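Esticar antes de dobrar: vale mesmo a pena?
Notas do orador, oficina Loltside

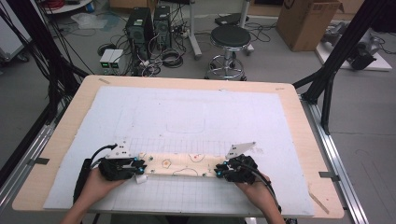

Autoria: equipa Lastus, formação em têxteis domésticos

Começar pela tira creme com desenhinhos de comida. O ovo estrelado ajuda: se a gema parecer oval, alguém puxou demais. É o único teste em que confio.

Dizem que esticar pelas duas pontas curtas resolve tudo. Duvido. Endireita o comprimento, e as beiras compridas? Perguntar à sala, esperar.

Grelha na placa branca: serve para alinhar, se alguém olhar para ela. Eu esqueço-me.

O manual Prurton pede 7 passagens com a mão. Fiz duas e não vi diferença. (Não insistir, há quem goste do manual.)

Passar à dobra. Distribuir 16 tiras, uma por pessoa. Em agosto repetimos com tecido mais grosso.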